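Laying out a table: trays, plates, tape
Neltik evening session, speaker notes, 16/09/2019
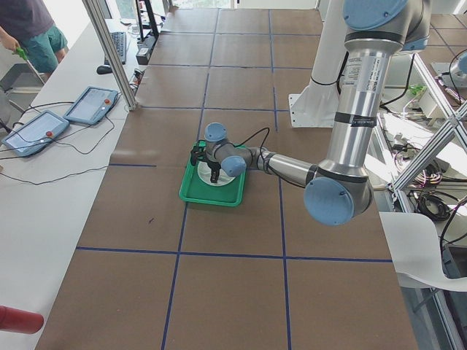 1. Opening (keep it short, 2 min max)

Say hi, thank Neltik for the room. Phones off.
Subject tonight: the big table. How to cover it, how to mark it, where the tray goes.
Ask who has set a long buffet and run out of room at one end. Hands up. Wait for hands!!

2. Brown paper and blue tape

Point at slide. Brown paper over the whole table, dark blue tape on top, grid of rectangles.
Why paper — you can write on it, you can throw it out. Cloth slides, cloth needs ironing.
Paper creases. Fine. Leave the creases, don't go chasing them with your hand, you make more.
Small pencil marks are fine too.
Tape: long lines first, then the cross lines. Step back and look before you press down.
Dark tape on brown reads from across the room. Pale tape does not, we tried it at Vatitz in March and people kept leaning in to find the line.
Cells do NOT have to match. Short line on one side is ok if that's all you need there.

3. Tray in a cell

Back to slide. Green plastic tray, raised rims, round white plate in it. One tray, one cell.
Rule I use: tray stays inside the tape. If it crosses a line the cell is too small, move the tape not the tray.
Rims matter — a plate on a flat board skates off when you turn. Rim catches it.
White plate on green: easy to see. White on white, you set a cup down on the edge of it and there goes the cup.
Plates go in after the tray is down. Never carry the stack and the tray togehter.

(pass the sample trays round here, get them BACK)

4. Numbers, quick

Amis lunch job: 51 plates, 3 tables. Grid on paper first, then trays, then plates. Took 40 minutes with 2 people.
Time before that, no grid. Much longer, don't have the exact figure, don't make one up if asked.
Zulu hall, tables narrower, so one row of cells only. Worked ok. Skip this if running late.

5. Demo

Roll of paper, tape, scissors. Check scissors before start!!
Get someone up from the front row to hold the far end.
Lay paper, two long lines, one cross. Tray in. Plate in.
Talk while taping, last time I went silent for ages.

6. Questions

Likely ones:
Does the tape lift the paper — yes, if you pull fast. Pull low and slow.
Can you re-use the paper — once, maybe, if nothing spilled.
Round tables — differnt talk, sorry.
Tape order form is on the chair by the door. Lights back on before they get up.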